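直す店の帳簿　フィストモントで修理店を続けるヒウォット・ビルハネに聞く

聞き手・文　ジェンマ・フェラーロ

フィストモントの旧市街から坂を下り、バス通りを渡った先に、修理店「テスタ」がある。店主はヒウォット・ビルハネ。パソコンを中心に、ラジオ、電気スタンド、ミシンの足踏みスイッチまで受け付けている。開業して15年になる。

取材は2021年10月、店を早じまいした夕方に行った。修理の技術そのものより、修理を頼むこと、断ること、値段をつけることについて聞きたいと事前に伝えてあった。ビルハネは受付のカウンターに紙の帳簿を積んで待っていた。
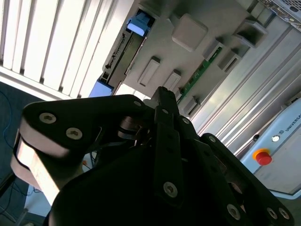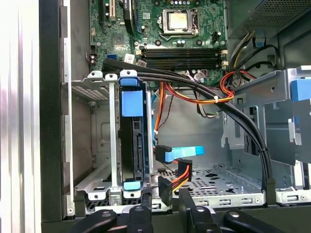
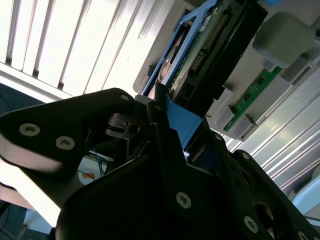
2枚目は側板を外したデスクトップパソコンの内部。

帳簿の話から始まった。テスタでは、品物を預かるたびに一行を書く。日付、名前、品物、客が口にした症状。症状の欄は客の言葉のまま書くのが決まりになっている。

「『動かない』と言われたら『動かない』と書きます。『怒っているみたいな音がする』と言われたら、そのとおり書く。こちらの言葉に直すのは調べてからです。最初に直してしまうと、あとで読み返したときに、お客さんが何に困っていたのかが消えてしまうんです」

昨年、帳簿に書かれた行は1,406。そのうち直して返したものが893だった。残りには、部品がないもの、見積もりの段階で客が取りやめたもの、故障が見つからなかったもの、引き取りに来ないままのものが混じっている。

「この割合を高いと言う人も、低いと言う人もいます。私は毎年並べて見ているだけで、よくわかりません。直せる品物ばかり選んで受ければ数字は上がります。でも、それは入口で断る数が増えただけでしょう」

断った件数は帳簿に載らない。電話で症状を聞き、買い替えたほうがいいと答えて終わる場合もある。以前はそれも書き留めようとしたが、電話の最中に別の客が来ると忘れてしまい、ひと月でやめたという。

ビルハネは機械の仕事から入った人ではない。最初の職は、プレナダリという家電販売会社の苦情受付だった。電話口で型番と購入日を聞き、保証期間内なら交換の手続きをし、過ぎていれば新しい製品を案内する。一日中その繰り返しだった。

「電話を切る前に、古いほうはどうしたらいいですか、と聞かれることがありました。答えの用意がなかったんです。手引きには『お住まいの地域の規則に従って処分してください』と書いてあって、それを読み上げる。三年やって、その一文だけは今でも言えます」

会社を辞めたあと、ヴドベリの職業訓練校で電子機器の保守課程に入った。同期には十代の生徒が多く、昼食の話題に入れないので、休み時間は備品庫で古いテレビを分解していた。そこで指導員をしていたミルサド・イオネスクに、部品の外し方よりも先に、外した順に並べることを教わった。

「白い布の上に、外した順に左から並べる。戻すときは右から取る。それだけなんですが、最初の半年はずっとそれで叱られていました。私は面倒になると小皿にまとめて入れてしまうので」

今は布を使っていない。仕切りのついた製菓用の型を使う。丸いくぼみが並んでいて、ねじを一段階ごとに分けて入れられる。店を始めたころに台所から持ってきて、そのまま返していない。

修理代の決め方は開業以来、三度変えている。初めは作業時間で計算していた。すると、手間取った日には請求額が増える。自分の要領の悪さを客に払わせているようで気分が悪かった。次に品物ごとの定額にした。パソコンはいくら、ラジオはいくらと壁に貼り出した。わかりやすいと喜ばれたが、簡単な接触不良にも、何日もかかる故障にも同じ額を受け取ることになった。

「定額のころは、簡単なのが来るとうれしくて、難しいのが来ると暗くなる。自分が嫌な人間になっていくのがわかりました」

現在は、調べる料金と直す料金を分けている。調べるほうは、結果がどうであっても受け取る。この方式に切り替えたとき、常連の何人かが離れた。直らなかったのに金を取るのか、と面と向かって言われたこともある。

「お医者さんには診察料を払うでしょう、と説明する同業者がいます。私はその言い方をしません。お客さんは病気の機械を連れてきたつもりがないことも多いんです。ちょっと見てもらう、という気持ちで来ている。だから最初に紙を見せて、この額がかかります、やめますか、と聞きます。やめる人には、道具を貸して自分で見てもらうこともあります」

道具を貸すのは店の中に限っている。持ち出しを許していた時期もあったが、精密ドライバーの先が欠けて戻ってきたり、別の家の道具が混じって戻ってきたりした。今でも引き出しには、誰のものかわからないペンチがある。

品物の種類について尋ねると、ここ数年はデスクトップのパソコンが持ち込まれることが増えたという。長く押し入れにあったものを出してくる人が目立つ。家で仕事をすることになった、子どもの授業が画面越しになった、という理由が帳簿の余白に何度も出てくる。

「あの時期は、とにかく何でもいいから動く機械が要る、という人ばかりでした。新しいのを買おうにも店に品物がない。それで古いのを抱えて坂を下りてくる。重いですからね。本体を乳母車に乗せてきた方もいました」

古いデスクトップは開けやすい。側板を外せば中に手が入り、部品も一つずつ取り替えられる。薄いノート型は、電池を外すだけでも順序を間違えると余計な仕事が増える。ビルハネは、どちらが優れているという話にはしたくないと言う。

「持ち運びたい人には薄いほうがいいに決まっています。私も自分のは薄いのを使っています。ただ、開けにくいと調べる時間が長くなって、見積もりが高くなる。高くなると、お客さんは買い替えを選ぶ。選ぶのは自由ですが、その自由は機械が作られたときにだいぶ狭くなっていると思います」

埃の話になると声が大きくなった。パソコンの不調で持ち込まれるもののうち、掃除だけで症状が治まるものは少なくない。開けると、その家の暮らしがある程度わかるという。犬の毛、木工の粉、煙草の脂、台所に置いていた機械の油っぽい膜。

「私は中身の話をお客さんにあまりしません。恥ずかしがるので。『掃除をしました』とだけ書いて渡します。一度、正直に『猫の毛です』と言ったら、猫は飼っていませんと言われて、そのあと夫婦で長い話し合いになってしまったことがあります。隣の猫が通っていたそうです」

データの扱いには、修理よりも神経を使う。預かった機械の中には写真や手紙、帳簿が入っている。起動を確かめるためにどこまで開くかを、受付の紙で先に聞いておく。何も開いてほしくない、という欄に印をつける人もいる。その場合は、画面が立ち上がるところまで見て返す。

反対に、機械はどうでもいいから中身だけ欲しいという依頼もある。亡くなった家族のパソコンがそうだ。ビルハネはこの種の依頼では、調べる料金も後払いにしている。

「急いで来る人と、何年も経ってから来る人がいます。何年も経った人のほうが、こちらも緊張します。ずっと置いてあったものを持ってくる決心をしたわけですから。取り出せなかったときの言い方は、今でも決まったものがありません。紙に書いて練習したこともありますが、その場に立つと紙のとおりには言えません」

クレム・ドネリーは、そうして店に来た一人だった。父親が使っていたパソコンから、家の果樹園の記録を取り出したいという依頼である。どの木に何を接いだか、どの年に何箱とれたか。父親は表計算ソフトを使わず、文章の形で毎晩書いていた。取り出したファイルは27あり、そのうちの一つは開けなかった。

電話で話を聞いたドネリーは、こう振り返る。「木のことを知りたかったのに、天気と膝の痛みのことばかり書いてありました。でも読んでいくと、接ぎ木の日がどこかに一行だけ出てくるんです。全部読まないと見つからない。冬のあいだ、母と交代で読みました」

開けなかったファイルは今も店で預かっている。ビルハネは手の空いたときに別の方法を試しているが、期待はしないでほしいと伝えてある。ドネリーのほうも、急いではいないという。

店にはもう一人、ティツィアナ・カッターネオがいる。縫製工場で工業用ミシンの整備をしていた人で、週の半分だけ来る。電子部品には触らない。歯車、ベルト、ばね、蝶番を受け持つ。

「機械が壊れたと言って持ってくるもののうち、電気のところが悪いのはそんなに多くありません」とカッターネオは言う。「蓋が閉まらないとか、つまみが空回りするとか。工場では、止まったミシンの前で人が待っています。待たせるのが一番いけない。だからここに来て最初に困ったのは、お客さんが急がないことでした。いつでもいいと言われると、どれから手をつけていいかわからない」

二人の意見が分かれるのは、代用品をどこまで認めるかだ。カッターネオは、形が合って力に耐えるなら、別の製品から取った部品でもかまわないと考える。ビルハネは、あとから別の修理人が開けたときに迷うような直し方を避けたい。折り合いとして、代用した部品には小さな紙片を結び、何を使ったかを書いておくことにした。

「その紙が、中で回るところに巻き込まれたことがあるんです」とビルハネは笑った。「修理の説明書が故障の原因になった。それ以来、紙は蓋の裏に貼っています」

部品の調達はどうしているのか。新品の部品が手に入る期間は、品物によってまるで違う。小さなスイッチや端子は何十年も同じ形のものが作られているが、専用の樹脂部品は製造が終わればそれきりになる。店の奥の棚には、直せなかった機械から外した部品が箱ごとに分けてある。持ち主が引き取らないと書面で決めたものだけを使う。

箱の分け方は、品物の種類でも製造元でもない。ばね、足、つまみ、紐、透明なもの、といった見出しがついている。ビルハネによれば、探すときに頭に浮かぶ言葉で分けるのが早い。『透明なもの』の箱には、窓や覆いやレンズ状の部品が一緒に入っているそうだ。

「弟が手伝いに来たとき、全部を型番順に直してくれたことがあるんです。きれいでした。二日がかりでやってくれて、お礼も言いました。それで次の週には元に戻しました」

引き取りに来ない品物は、どの修理店でも悩みの種だという。テスタでは連絡を三回する。電話、手紙、もう一度電話。それでも返事がなければ、棚の一番上に移す。処分してよいという一文は受付の紙に入れてあるが、実際に処分したものは少ない。

「忘れているわけではない人もいるんです。道で会うと、向こうから『まだありますか』と聞いてくる。ありますよと答えると安心した顔をして、それでも取りに来ない。家に置く場所がないのか、もう新しいのを買ってしまったのか。聞かないようにしています」

修理の値打ちをどう伝えるか、という質問には、しばらく考えてから答えた。環境のため、節約のため、といった言葉を看板に入れるよう勧められたことが何度かある。断ってきたのは、そうした理由で来る人が思いのほか少ないからだ。

「このラジオの音に慣れている。このキーの並びに指が慣れている。そういう人が一番多いです。新しいものに替えたら、覚え直しになるでしょう。年を取った方はとくにそうですが、若い人にもいます。慣れているから、というのは立派な理由には聞こえないらしくて、皆さん言い訳みたいに小さな声で言うんですよ」

新しい機械を勧めることもある。安全に関わる傷みがあるとき、ソフトウェアの更新が終わって銀行の手続きなどに使うのが危ないとき、そして修理代が客の暮らしに重すぎるとき。最後の場合は言い方が難しい。こちらが相手の懐具合を決めつけることになりかねないからだ。ビルハネは見積もりの紙に、直さずに使い続けるならどんな不便が残るかを必ず一行添える。電源を入れるのに二度押す必要がある、右側の音が小さい、といった具合に書く。

「不便の中身がわかれば、我慢できるかどうかは本人が決められます。二度押せばつくなら二度押します、と言って持って帰る方は結構いますよ。その方の分は、帳簿では『直さず返却』になります。直していないので」

ヴドベリの訓練校からは、年に一度、見習いを受け入れている。今年来ている生徒は、受付に立つのを嫌がるそうだ。調べるほうは熱心で、帰る時間になっても作業台を離れない。ビルハネはそれでも、最初の二週間は帳簿を書かせた。

「聞いて書くのは、地味ですけど一番差が出るところなんです。『昨日まで動いていました』と言われたら、昨日は何に使ったんですか、と聞けるかどうか。そこで『模様替えをしました』と出てくれば、線の差し間違いかもしれない。開ける前に済むことがあります」

見習いの書いた行を見せてもらった。文字が小さく、欄の上半分に寄っている。症状の欄には「ときどき静か」とあった。客がそう言ったのだという。品物は小型の置き時計で、電池の端子が緩んでいた。

店を広げる予定はない。隣の区画が空いたときに大家から声がかかったが、借りれば受付を別に雇わなければならず、計算をして見送った。今はそこに靴の店が入っている。靴底を貼り替えてほしいという客が間違えてテスタに入ってくるようになり、反対に、電気スタンドを抱えて靴の店に入る人もいる。

話を終えるころ、戸を叩く音がした。閉店の札を見ても帰らなかった客で、手に延長コードを持っている。ビルハネは帳簿を開き、名前を聞いて、今日の最後の行を書いた。

修理店テスタの受付は午後から。見積もりのための持ち込みに予約は要らないが、大きな品物は先に電話をしてほしいとのこと。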